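2019-05-20

Up before six. The boiler man from Alipour came at eight and left again by half past with the old valve in a bag. He wants 300 for the part and will bill the labor separately. I wrote it down on the back of the water bill so I don't lose it.

Spent the rest of the morning on the move to Ledeton. I have been putting off the small things, and the small things are most of what we own.

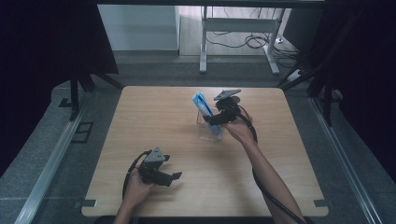
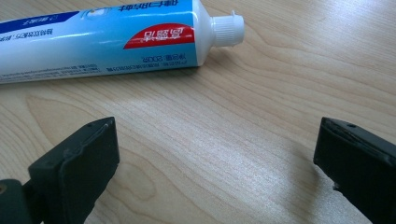
The light wood table, and the toothpaste.

Called the movers at Vernidico to ask about the piano. They quoted 3,085 without it and 3,512 with it. I said I would think it over. Mother's piano has not been tuned in nine years and two of the low keys stick. Ghazal Daneshvar at the school said she would take it for the music room if we can get it there ourselves – her brother has a trailer. I am inclined to say yes. I would like to play it once more before it goes, when the house is quiet.

After lunch I went through the hall closet. Found the tent poles but not the tent. Found the letters from the summer in Sukby, which I had thought were thrown out. Read four of them sitting on the floor and then my knee hurt, so I put the rest in the box marked KEEP. There are too many boxes marked KEEP.

The bank called back. The deposit on the new place is 900 and has to be in by the end of the month. I moved the money over this afternoon and the clerk read me the confirmation number twice.

Rain started at four. Brought in the towels, fed the cat, made lentil soup. Too much salt again. Paul called after supper and talked for a long time about his fence. He thinks we are leaving too early and should have waited until October, when the rents drop. He may be right, but the notice is already in.

Tomorrow: call Ghazal about the trailer, return the library books, start on the garage if it is dry.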